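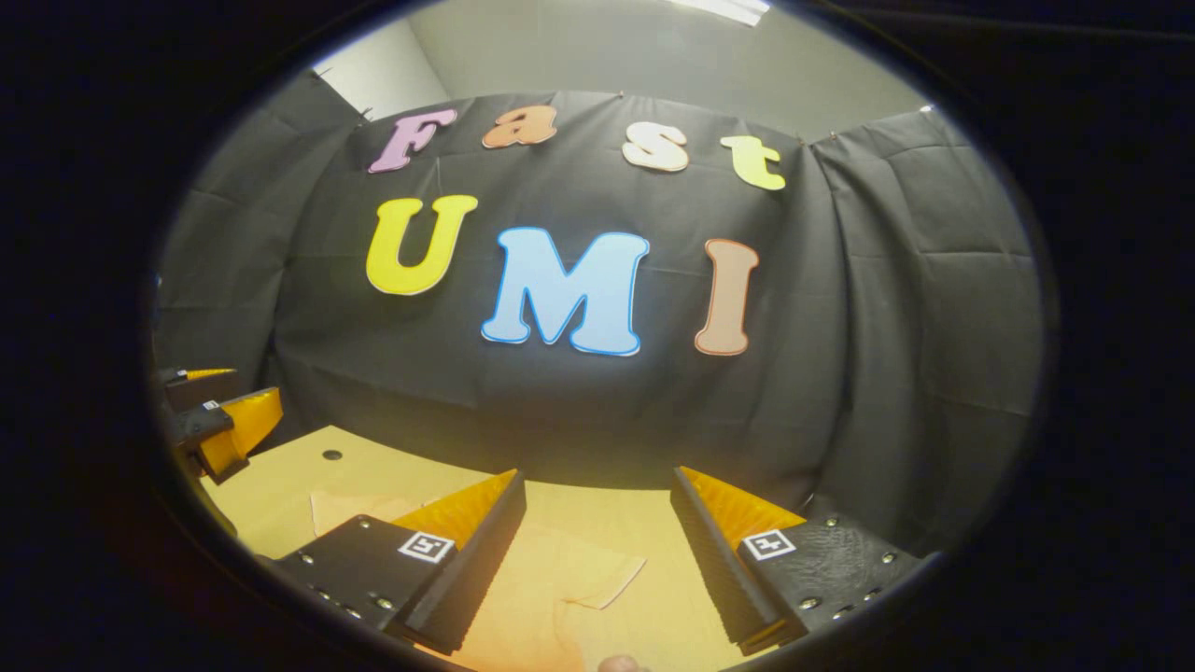

One reader in Hallside wrote in to object that last month's page went on and on about dripping taps and never once mentioned the toilet. Fair enough. The toilet is a quiet thief, and mine had been at it for years.

Filed under: Water & Power > Cheap Fixes

Put a few drops of food coloring in the tank at bedtime and leave the handle alone. If there's color in the bowl by morning, the flapper leaks. Mine went blue. A new flapper takes ten minutes, nine of them spent looking for the shutoff valve.

Read the meter before you start crowing, though. Ours said 2,346 on a Wednesday night and 2,346 at breakfast, my proudest result since school.

Then the hot side. Every gallon you heat and send down the drain takes its electricity with it. Wrap the first 2 yards of pipe leaving the heater in foam sleeve, seam facing down, and tape the elbows. Keep foam well clear of the flue if yours burns gas. Run the dishwasher full. Scrape the plates and skip the rinse, whatever your mother says.

Cold water does fine for most laundry. Gym socks are between you and your conscience.

Contact | © Inthorpe Home Notes | Back to top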